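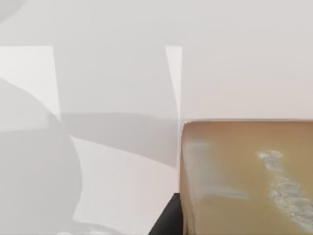

How often do the fingertips on a small pick-and-place gripper need changing?
The Wiltutcombe cell has its pads changed after 239 hours of running, or sooner if a fingertip has lost its edge.

The job takes one person and a hex key. The arm is sent to its service position, the air is shut off and the line bled before anyone reaches in. Each finger has 2 screws. The old pads come off, the seats get wiped with a dry cloth, and the new ones go on finger-tight until both tips meet evenly.

Visser, which built the cell, supplies the pads in grey or black. Wiltutcombe buys the black ones through a dealer in Hondotstead and keeps a box in the drawer under the controller.

After a change, the grip has to be taught again. The Wutis software runs the move in simulation first, with a plain block as the part, and the operator checks the finger clearance on screen. Then the arm closes on a real block at low speed. If the block tilts, the screws are loosened and the tips lined up a second time. The hour counter goes back to zero and the date is written on the cabinet door.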